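Visit to the Gisdale site, Brurno Household Services

A delegation from the Stisineo association of facility managers visited the Gisdale site in May at the invitation of Brurno Household Services. The purpose was to see how automated handling is being brought into the preparation of serviced flats, and to hear from the staff whose duties are affected.

The morning opened with a presentation in the ground-floor meeting room. Brurno looks after 54 flats in the district, and its teams recorded 3,714 changeovers last year. The project, known internally as Huaranga, concerns the clearing and resetting of worktops and washbasin areas, a part of the job long linked to sore wrists and hurried checks. Eighteen members of staff have so far completed the training course, which is given in paid hours.

Management stated that no post has been withdrawn. Duties have nevertheless moved. Cleaners who formerly worked alone are now paired, one attending to beds and floors while the other supervises the arm, corrects its grip where necessary and signs the room sheet. The supervising role carries a small allowance. Several employees told us that the day is less tiring but more interrupted -- a stoppage must be logged before work can go on, and the log is long.

After coffee the delegation was taken in two groups to the training flat, where the arm handles jars and bottles at the counter beside the basin. 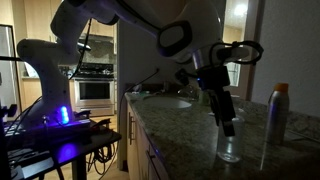 One cleaner remarked that she had no wish to return to doing every counter by hand, but that she would like a say in how many rooms are set for each shift, as the present figure had been fixed before anyone had worked with the arm for a full week. Management undertook to review it with the staff council.

Questions then turned to noise, insurance and the storage of spare parts. Lunch was served at 1 p.m. in the canteen. The association thanks Brurno for its hospitality -- members wishing to receive the slides may apply to the secretariat.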